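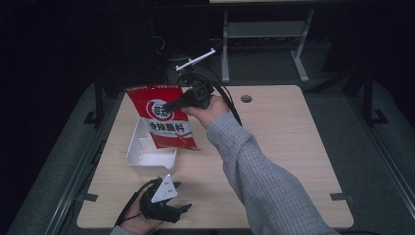 Storing single-use seasoning packets in a tray

I have around 40 dry dip packets (香辣蘸料 and similar) from hot pot kits. Flat stacks slide over and the dates end up hidden. Does a shallow white plastic tray work, or do I need dividers?
Posted by gwilliam2728, September 2021

plustik_fan
Shallow is fine if the packets stand on edge. Measure the packet first - the wall should reach at least halfway up. Put the earliest date at the front and load new ones from the back. Dividers only help if you keep more than one flavor. Mine expire in November, so I write the month on the top seal in marker.

Nisireo
I use a shoebox.

furberg_3000
Check the seals before filing them. A pinhole leaks chili powder onto everything else, and it stains white plastic. Bag any doubtful packet separately.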